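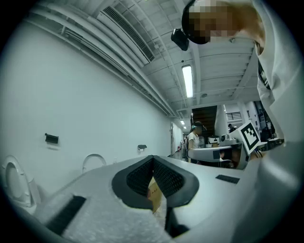 Vevdale Shared Workshop Builds a Gripper for the Job Everyone Leaves to Somebody Else

VEVDALE, May – Members of the Rocha shared workshop have spent 13 weeks building a pair of hand-held grippers, with the long-term aim of teaching a home-built robot to clean a bathroom. The project is called Musora, a name chosen before anyone had settled on toilets.

"My first robot was going to play chess," said Sandro Marras, who leads the build. "Then I looked at my own bathroom."

The current gripper is the group's second design. The first went through 61 printed parts and is now kept in a drawer.
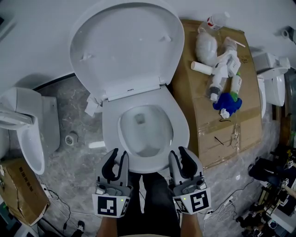 Two grippers at the rim of a toilet, with bottles and other supplies on the cardboard to the right.

Work continues every Wednesday evening, with six regular members. Plans and parts lists will be free to download once the spelling has been checked.

The workshop is also looking for a robot arm at a friendly price. Offers of further toilets are kindly declined.

Contact: Sandro Marras, Musora project, Rocha workshop, Vevdale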